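Hurkbridge reuse store to open in former Travari building

The Hurkbridge reuse store will open to the public in July in the old Travari building on Canal Road, the city's Public Works Department said. The store will take in household goods that would otherwise go to the transfer station and sell them at low prices.

The city is leasing 3,000 square feet on the ground floor. Most of that will be sales space, with a drop-off counter by the side door and a sorting area behind it. The upper floor is not part of the lease and will stay closed.

Travari moved its carpet business out of the building two years ago, and the space has not had a tenant for most of the time between. Work over the winter covered the heating, the restrooms and a new ramp at the Canal Road entrance. The loading dock at the back was also rebuilt, using Prarodeck boards in place of the old planks, several of which had rotted through.

Drop-off will be free for anyone with a Hurkbridge address. People who live outside the city can bring things in too, but will pay a small charge at the counter. The amount has not been set. 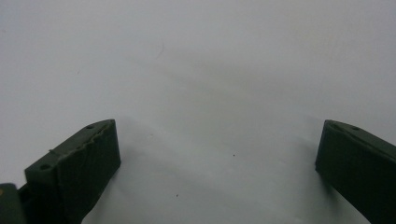
The store will accept kitchenware, small furniture, books, toys, hand tools, picture frames, lamps, sewing supplies and clean food storage containers with their lids. Sets should be complete where possible. A handout from the department asks people to go through boxes of small parts at home before they come, and to do it on a plain, pale surface where screws and game pieces are easier to spot. Loose parts should be bagged and taped to the item they belong to.

Clothing will not be accepted at first. The department said there are already two clothing bins within a block of the building and it did not want to take on laundry and racks in the first year. Mattresses, car seats, cribs, paint, tires and anything with a cut cord will also be turned away. Large appliances still go to the transfer station, where the fee does not change.

The plan has been in the works since the city looked through what was being left at the transfer station. Over one spring, staff there set aside 3,905 items they judged to be in good enough shape to use again. Furniture took up the most room, but there were far more kitchen items than anything else - mostly glasses, plates and storage containers. Books came second.

Prices will be marked with colored stickers. Items that have not sold after 30 days will be cut to half price, and after another month they will go to a free shelf near the exit. What is left on the free shelf at the end of each week will be recycled where that is possible.

A short trial sale in the spring brought a line down the ramp before the doors opened. The main complaint was parking. The lot on the north side is shared with Urio, the bakery next door, and the two have now agreed that the row along the fence will be kept for people dropping things off. Bakery customers will have the spaces nearest the street until early afternoon.

The building will also have one room for classes and repair sessions. Topics planned for the first season include fixing lamps, patching chairs and making toys and games from household containers and paper. Each class will last two hours. Materials come from the store's own stock and are included in the class fee.
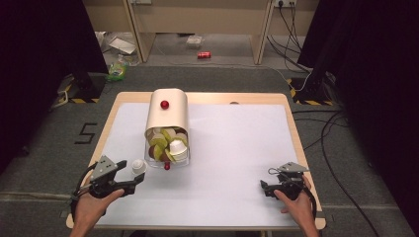 Hours and drop-off

The store will be open Wednesdays through the weekend, closing at 6 p.m. Drop-off ends earlier, at 2 p.m., so that staff can clear the counter and get items to the floor the same day. Nothing should be left at the side door or on the dock after that time. The city will treat items left overnight as dumping.

Anyone bringing more than a carload, including people clearing out a house, is asked to call ahead for a slot at the loading dock. Pickup from homes is not offered.

Bus riders can use the Canal Road stop, which is across the street from the ramp. The crosswalk there is due to be repainted before the opening. Class sign-up will start at the counter once the store is open, and a list of accepted items is posted at City Hall and at both library branches.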